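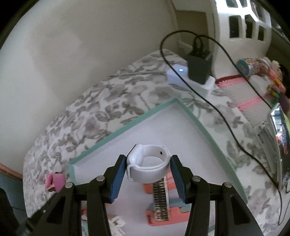
White watch, strap closed.

21 March 2021

I stopped wearing a watch that tracks my steps in October, and I've been meaning to write down how the walking has gone without it.

Some background. I had a daily goal of 10,000 steps for most of three years. On bad weather days I made it up in the hallway, back and forth between the front door and the laundry. I don't think that did me any harm, but I wasn't going anywhere and I didn't enjoy it. When the weather got cooler last fall I put the watch in the drawer and decided to pick routes instead.

The first one was the old rail path from Skesley out to the reservoir. It's flat the whole way, with gravel for the first part and packed dirt after the second road crossing. There's a bench at the pump house and then no place to sit until the dam. I've done it in both directions and I like it better starting at the dam end, where the parking is free and the wind is usually behind you on the way in. The bakery in Skesley closes at 3, so plan for that if you want lunch.

The second is the Lacerda hill loop. This one is steeper than the county map makes it look. The sign at the bottom gives the top as 1,266 feet, and most of the climb comes in the last stretch through the pines. I went up in the wrong shoes in November and had sore toes for a week. Since then I've worn a pair of plain leather boots I bought secondhand for $50. They took a month to break in. I put wax on them every few weeks and they've held up fine, except for the laces, which I've replaced once.

I wrote the routes down in a paper notebook. Date, where I went, the weather, anything I saw. Looking back through it, I have 88 entries, and plenty of them are only a line long. "Rain, turned back at the crossing." "Two herons." "Gate locked, went around by the church." I can remember nearly every one of those walks, and I can't say that for any of the step counts.

A few things I do miss. I liked knowing the time without digging for my phone, and I've been late getting home more than once. I also used to get a fair idea of how far I'd gone. Now I measure it on the map afterward with a piece of string, which is slow but close enough for me.

I walk less than I used to on weekdays. I walk quite a bit farther on weekends. My knees feel the same. My sleep is the same too, as far as I can tell.

Next month I want to try the river road at Prallano. The bridge there was closed all winter and the town website says it's open again to foot traffic. If anyone has been across recently, leave a comment and let me know whether the far side is still flooded. I'd also like to know if the bus still stops by the feed store.

Filed under: walking, notebooks
3 comments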